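This site uses cookies to remember your settings. Accept | Manage

3 min read

Feb 28, 2018

Lost most of the day to the arm. It stopped at pick 97 of a run that was supposed to go to 2000, with a protective stop on the wrist axis. I cleared it, restarted from the same pick, and got the same stop 16 picks later. After the third one I quit clearing and started looking.

First guess was the force limit. Kinsella had us lower it after the July incident, when the gripper went down too far and bent a finger. I read the log twice. The force was well under the limit every time. The torque on the last joint was what tripped it, and only when the hand was turned most of the way around and reaching low. 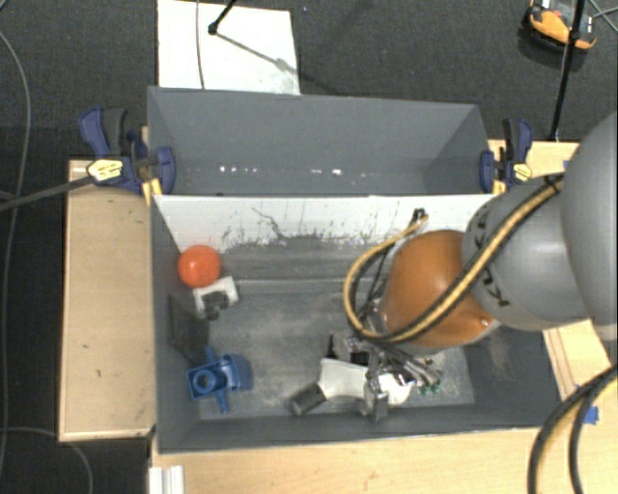
So I went after the cables. I put the arm in slow mode and jogged the last joint by hand from the pendant, watching the bundle. Past a certain angle it goes tight and pulls back on the wrist. In the other direction it has plenty of slack. The Likomik planner doesn't know there is a cable at all. It picks whichever turn is shorter, so some grasps are fine and some wind it up.

What bothers me is that the stop is the good outcome. If the limit had been set where it was last year, the arm would have kept going and torn a connector out, or dropped whatever it was holding.

I put a software limit on the joint, 18 degrees short of where the pull starts, and moved one tie farther back. Wrote it up for Drillard and asked whether the Sorniler cell has the same routing. No answer yet.

Reran it late in the afternoon at half speed. No stops, but I only let it go a short while before I shut down. The full run waits until I get a second look at the connector. One of the pins looked a little off and I didn't want to guess.

Get new posts by email. Subscribe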